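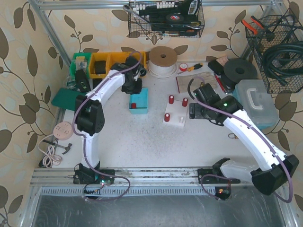 Page last changed: January

Bollora Park Lighting and Night Access Project
Progress report to Trustport

Prepared by Ea Ingvarsson, project officer, Parks and Open Space
Reviewed by Halfdan Damgaard, manager, Public Realm

Status

Stage 2 is under way. Trenching along the river path is complete and the conduit has been inspected. Pole footings on the eastern side are poured. The switchboard has not been delivered, and the milestone for energising the river path will be missed by six weeks. We are asking Trustport to vary the milestone date. We are not asking for additional funds.

Work completed this period

The old bollard lights between the Weir Street gate and the rotunda were disconnected and removed. Several had been out of service for a long time and the cable feeding them was direct-buried without a marker tape, so the route had to be potholed by hand before the excavator could be used. The contractor, Womolitz, found the cable running well to the south of where the council drawings place it. The drawings have been corrected and lodged with the asset register.

Conduit was laid at the depth shown in the Hjaltadóttir design except at the two big river red gums near the footbridge. The arborist required that section to be bored under the root zone. The bore came up clean at the receiving pit and no roots of structural size were cut. The arborist's letter is attached to the financial return.

Footings on the eastern side were poured in a single visit. Test cylinders met the specified strength. One footing next to the bowls club fence was set too high and will be ground back before the pole goes on. Womolitz has accepted this as a defect and will carry the cost.

The vehicle gate at Weir Street has been rehung and now closes square. Council's security patrol had been chaining it because the latch did not engage. The chain is still in use until the new lock arrives.

Work not completed

The switchboard was due at the depot in November. The supplier changed the enclosure size after the order was placed and the revised unit would not have fitted on the slab already poured behind the amenities block. Hjaltadóttir reviewed the option of extending the slab and advised against it, as the extension would sit over the sewer easement. The original enclosure has been reinstated in the order. This accounts for most of the delay.

The western side has not been started. It depends on the switchboard and on the outcome of the car park matter described below.

The automatic gate closer at the rotunda entrance is on hold. Local police asked that officers on foot be able to open the gate from either side after hours, and the closer as specified can only be released from inside the park. A different model is being priced.

Night access

The trial closing time of 10 pm remains in place. Before the trial, the park had no posted hours, and move-on directions given at night were difficult to enforce. Signs are now up at every entrance. The wording was checked by the council's legal officer against the local law.

The patrol log shows fewer call-outs to the rotunda since the signs went up. The log is not a reliable measure by itself. The patrol changed its route in the same period and now passes the rotunda earlier in the evening, so some of the change may only reflect when people are being looked for. We will request incident data from police for the same months and report on both together.

Residents of the Esplanade flats have objected to the closing time on the grounds that the river path is their walking route from the station. Their objection has merit. The design already allows the river path to be lit and left open while the lawns are closed, but this needs a fence line along the path edge that was not part of the grant application. Council officers are preparing a cost for it. If it proceeds it will be funded by council and reported here for information only.

Car park

The bowls club holds a licence over part of the western car park. The licence plan and the title plan do not agree at the northern end, and the proposed poles fall within the disputed strip. The club does not oppose the lighting. It wants the plan settled first - this is a reasonable request and a surveyor has been engaged.

Budget

Expenditure is within the approved amount for Stage 2. The boring under the trees was a variation and was met from contingency. Roughly 2 per cent of the contingency has also gone to potholing. The switchboard change has no cost to the project, and the supplier has confirmed this in writing.

Risks

Further delay to the switchboard is the main risk. The supplier has given a dispatch week but not a firm day. Poles are in storage at the depot and cannot be left unpowered on site for long, as the previous ones lost their access covers to theft.

Wet ground on the lower lawn may stop machinery getting to the western side. Track mats are included in the Womolitz rate.

Next period

Grind back the high footing. Receive and install the switchboard. Stand the eastern poles and energise the river path. Obtain the survey and agree the licence boundary with the bowls club. Report police data alongside the patrol log.

Decision sought

That Trustport agree to move the river path milestone by six weeks, with the Stage 2 completion date unchanged.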